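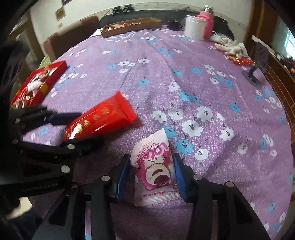 Prulia Returns With a Thicker Spring Issue and a New Home

Posted 3/19/20

Readers who have been asking at the counter of their favorite coffee shop when the next Prulia would turn up can stop asking, and thank you for your patience, because the spring issue is back from the printer and making its way to shops and mailboxes now. The magazine, which covers home cooking, small gardens, neighborhood makers and the pleasures of staying close to where you live, comes out 2 times a year and has picked up a very loyal following along the way. People save them. We have heard of copies kept in the kitchen drawer with the good scissors.

The new issue runs to 70 pages, up from 68 last fall, and if that sounds like a small jump, editor Ximena Beltrán would like you to know how much discussion went into it.

"Everybody wanted those extra pages," she told us over the phone, laughing. "The food people wanted them, the garden people wanted them, and I wanted them for letters, because we get such wonderful letters. In the end the letters got one and a soup got the other, and I think that was fair."

The soup is worth a mention. It comes from Higinio Villalobos, who has written the magazine's cooking pages from the start and who likes to give you the story of a dish well before he gets to the onions. This time he writes about learning to cook for one after many years of cooking for a full house, and he includes a white bean and greens soup that freezes well and a skillet cornbread to go with it. There is also a short piece on packing a decent lunch when you are tired and it is late and all you really want is to go to bed, which will speak to a good many of us.

Elsewhere in the issue, Kasun Amarasinghe takes a long, unhurried walk through the Lozano district, stopping at a shoe repair shop, a bakery that sells out of seeded rolls before most people are dressed, and a secondhand bookstore with a chair by the window that regulars are known to be a little possessive about. He talks with shop owners about how the street has changed and what they hope stays put. It is a lovely read, and the hand-drawn map that goes with it (by Baltazar Zamudio, whose covers many readers will know) is good enough to pull out and pin up.

Gardeners are looked after too. Sieglinde Mühlbauer, writing for Prulia for the first time, has a piece on growing salad greens and herbs in window boxes, with plain advice on soil, drainage and how often to water. She tested her boxes on a north-facing sill all through February and is quite frank about what sulked and what did well. Parsley comes out of it with its good name intact. Basil does not.

The other news is the move. Prulia has left the spare room at Beltrán's house, where it began and where the boxes had lately started to win, and is settling into a small office above Rado, the stationery and print shop that has carried the magazine since its first issue. The two have always been friendly, and the staff at Rado will now handle mail orders and back issues at the downstairs counter, so if you are missing one from your shelf it is worth putting your name down there.

Readers will also notice a new publisher's name on the inside cover. Grutadeck, the independent press best known for its pocket walking guides, is taking on printing and distribution from this issue forward. Beltrán says the editorial side stays exactly as it was, with the same writers and the same paper stock, and that the main difference for her will be having somebody else worry about the trucks.

"I did a lot of deliveries out of the back of my own car," she said. "I loved seeing everyone, I really did, and I will miss the free muffins. But my back will be very happy."

A launch evening had been talked about for the new office, and Beltrán says that will wait for a later date, when she hopes to do it properly with food from the issue and Zamudio's original cover drawings up on the walls. For the time being she suggests ordering by mail, and she adds that Rado can tuck in a gift card with a handwritten note if you would like to send a copy to a friend or relative who could use something nice to read – just include your message with the order and keep it to a few lines, please, as the cards are small.

Work on the fall issue has already started. The theme is still being argued over, in a friendly way, and reader letters, recipes and stories about a favorite local spot are welcome at the Prulia office, care of Rado.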